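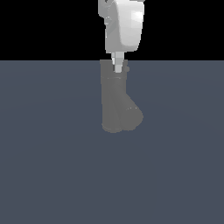

A robot demonstration for visitors goes a lot better when people get to play with a simulated arm before they ever stand next to a real one, and I'd like to walk you through how we set that up for our open day at the Garton workshop, so you can do the same at your school, library, or makerspace. You don't need anything fancy on the screen. Ours opens on a white arm with a dark gray gripper, fingers closed, hanging over a plain floor under a black background, and that's all there is to look at until a visitor adds something. I used to load the opening view up with tables and shelves and a little kitchen (I was very proud of the kitchen), and people would spend their whole turn asking about the kitchen. With the bare floor they look at the gripper, and the first thing they ask is how to make it open, and then you're off and running.

What follows is the way we do it now, after three open days and a good deal of fiddling in between. I've tried to put things in the order you'll need them.

What you'll need

One computer per station, with a decent graphics card. An older gaming machine is fine.
A screen big enough for a family to crowd around.
A game controller with two sticks, plus a spare. Please do bring the spare!
Your simulator, already installed, with your arm model loaded and saved. We call our saved setup Pulluda, after the village where I wrote most of it on a very rainy vacation, and the name stuck.
A low stool for small children.
Printed cards showing the controls, in large type.
Painter's tape for the floor, so the line has somewhere to go.

Step 1: Save a clean starting point

Load the arm, move it to a pose where the whole gripper is in view, and close the fingers. Save that as your start file, and then save a second copy under another name in a folder you won't be tempted to touch. Visitors will get your arm into positions you have never dreamed of, and you want to be able to get back with one button.

Think a little about the camera view while you're in there. Leave plenty of floor below the fingertips, because that's where your objects are going to go, and new drivers nearly always send the arm down first. If the gripper starts too close to the floor they'll bump it right away and think they've broken something, poor things.

Step 2: Map the controller

Keep this simple. We put forward, back, left, and right on the left stick, up and down on the right stick, and open and close on the two triggers. Wrist rotation is on the shoulder buttons, but we leave it off the card and tell people about it only if they ask or if they're clearly getting bored.

Turn the speed down. Whatever speed feels comfortable to you after a month of practice is going to be much too fast for someone who sat down ten seconds ago. I set ours so slow that I could hardly stand it, and it was just right for everybody else.

Then assign the reset to a keyboard key on the helper's side of the table. If you put it on the controller it will get pressed, over and over, usually right before a successful grab.

Step 3: Build the tasks

You want a short ladder of things to do. We use three, each saved as its own file:

First task: open the gripper, lower it over a single block, close it, lift.
Second task: pick up the block and set it down inside a marked square.
Third task: stack one block on another.

Most visitors will do the first and second and go away happy. The third is for the teenagers, who will come back four times and bring their friends.

Make the blocks a bright color that stands out from the floor. Our floor is a dull gray-blue, so orange works nicely. Give the blocks a little extra friction, too, more than a real block would have. You may feel this is cheating. I did, for a while, and then I watched a grandfather lose the same block off the fingertips again and again while his grandson tried very hard to be patient, and I went home and raised the number.

Step 4: Lay out the room

Put the simulation stations before the real arm on the visitors' route, with a clear path from one to the other. In our hall the screens are by the door and the real arm sits behind its guard at the far end, under the banner the Relstead people lent us. Run your tape in a line that bends away from the doorway, or you'll have a crowd standing in it by eleven o'clock.

Check your cables while the room is still quiet. Everything that crosses a walkway gets taped flat along its whole length, and the power strip goes up on the table.

Test the screens from where a visitor will be standing, with the overhead lights on. A dark background looks lovely in a dim office and turns into a mirror in a hall with windows. We ended up turning our tables around so the screens faced away from the glass, which took us most of a Sunday morning and would have taken five minutes if we'd checked before running the cables.

Step 5: Run a turn

We give each visitor 300 seconds, shown on a kitchen timer where both of you can see it. Five minutes is the same thing, of course, but children like the bigger number, and it counts down in a more exciting way.

Here's how I talk someone through it. Start by letting them move the arm any way they like, with no task at all. Then ask them to open the fingers and close them again. Once they've found both triggers, load the first task and say as little as you can bear to. The hard part for almost everyone is depth, judging whether the gripper is over the block or behind it. If they're stuck, suggest that they lower the arm partway and stop, and look at where the fingertips are compared with the block. You can also swing the camera to the side for them for a moment, and you'll hear a very satisfying "ohhh."

Try hard to keep your hands off the controller. I know how difficult that is.

When the timer rings, reset to the start file, thank them, and point them along to the real arm. People who have just driven the simulated one ask wonderful questions there, about how hard the fingers squeeze and how the arm knows when to stop, and whoever is working that end will thank you for it.

If something goes wrong

The arm folds up on itself and shakes: press reset. If it happens often, tighten the joint limits in your start file.
A block sinks into the floor or flies away: your time step is probably too large. Cut it in half and try again.
The picture gets choppy: turn shadows off first. We run with them off at two stations and no visitor has mentioned it.
The controller stops responding: unplug it, plug it back in, and restart the input script. If that doesn't do it, reach for the spare.
The line gets past 14 people: drop the third task for a while and shorten the turns. Hand out the control cards along the line so folks can study while they wait.

Files and thanks

Our start file, the three task files, and the control card are in the Pulluda folder on the workshop's download page, along with the arm settings from the Şimşekoğlu lab, whose notes on joint limits saved me a great many evenings. The card prints on ordinary letter paper, two to a sheet. If you change the controller mapping, remember to change the card as well, and check the left and right triggers twice before you print a whole stack.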